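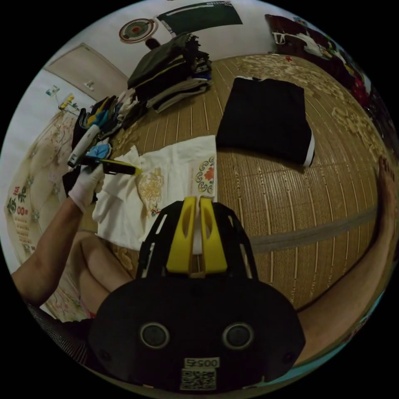

Stories > Short fiction > Work and machines

The Second Pair of Fingers

Lenuța Manole had two grippers to compare before Tuesday, and only one of them she liked.

The first was the Alva. It was light, and its fingers closed softly, like a person who is afraid to wake a child. The second was the Prevero. It was heavier, it made a small complaining noise, and it could hold a marker pen so firmly that you had to ask for it back.

"You must not like them," said Noboru Wada on the telephone. "You must only test them."

He was in the Tulcombe office, where everything was tested on a clean table. Lenuța tested at home, on the bed, with her own clothes. She thought that a shirt behaves differently when it has been lived in. Wada did not agree, but he had stopped saying so.

She wrote her results in a school notebook. The Alva had made 182 tries and dropped the cloth in 98 of them. The Prevero had made 201 tries, and she had not yet added up the drops. She was putting this off – she knew it, and she made tea instead.

In the evening Teguh Sembiring came to collect the Alva. He read the page standing up, in his coat.

"It drops more than half," he said.

"It drops them gently."

He laughed, but he looked at the number again. "Hiltance will order one kind only. They will order more than 132 pieces, and somebody will have to use them every day. Would you give her this one?"

Lenuța thought about this person, whom she had never met, picking up the same sleeve again and again until her wrist was tired. She took the notebook back and added up the second column. It took her a few minutes. Then she wrote the sum at the bottom and turned the page towards him.

"The noisy one," said Teguh.

"Yes. But write to them about the noise."

He put the Alva in its box. She asked him to wait, opened the lid, and closed the soft fingers with her own hand, so that they would not bend on the road.

Filed under: Quiet stories, Robots

More short fiction
The Night Controller
Dong-hyun Seo Repairs a Lift
A Camera for My Uncle
Rain in February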